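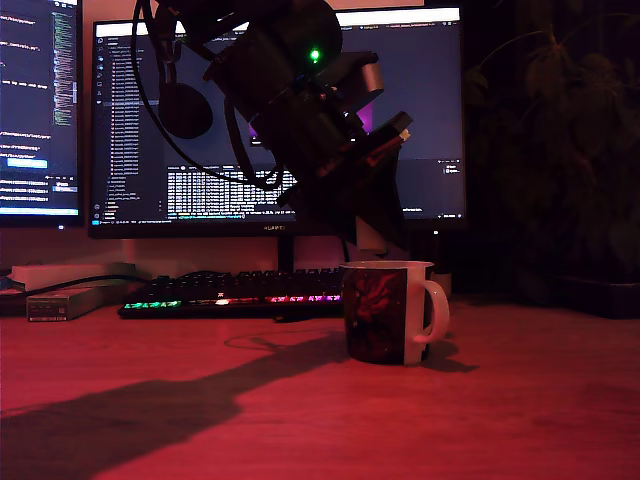 The Zeldale oral history archive is further along than I dared hope when I wrote to you in January, and I'm so pleased to be able to say it. We now have 342 recordings transferred from cassette, out of the 1,000 that the families of the old cannery towns have lent us. Most of the work since my last report has been the slow, unglamorous kind: a code editor in dark colors on the bigger of two monitors, a file list down the left side, and rows and rows of text. Kaiwen Xue wrote the scripts that match each tape to its handwritten card, and they have saved us weeks.

## Transcripts

Haziq Sumampouw has finished 47 full transcripts, including the whole Tirmont set (the one with the ferry strike, which I went on about at such length last time, forgive me!). The Pravdale tapes are harder going. People there slip between two languages in the middle of a sentence, and we've decided to keep both on the page with the English in brackets.

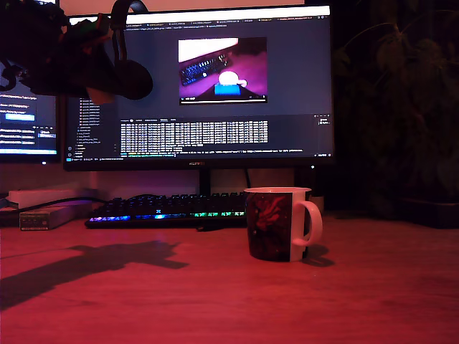
*A mug on the desk, in reddish-pink light.*

## Money

Your grant covered the second tape deck, the storage boxes and Haziq's hours through the spring. We underspent a little on travel, as the Yusof family very kindly drove their own 70 tapes over to us, and I would love to move that amount to transcription if you're happy with it. 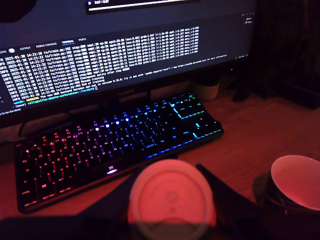
The one real worry is the tapes with sticky backing. They need gentle baking before they can be played, and the lab we used last year has raised its price. I have asked two others for quotes and will send them on as soon as they arrive.

## Next

We hope to have the Pravdale transcripts ready for the families to read by the end of summer, and then comes the listening evening in Tirmont. Please do come if you can. There will be far too much cake, and two of the ferry strikers have promised to speak.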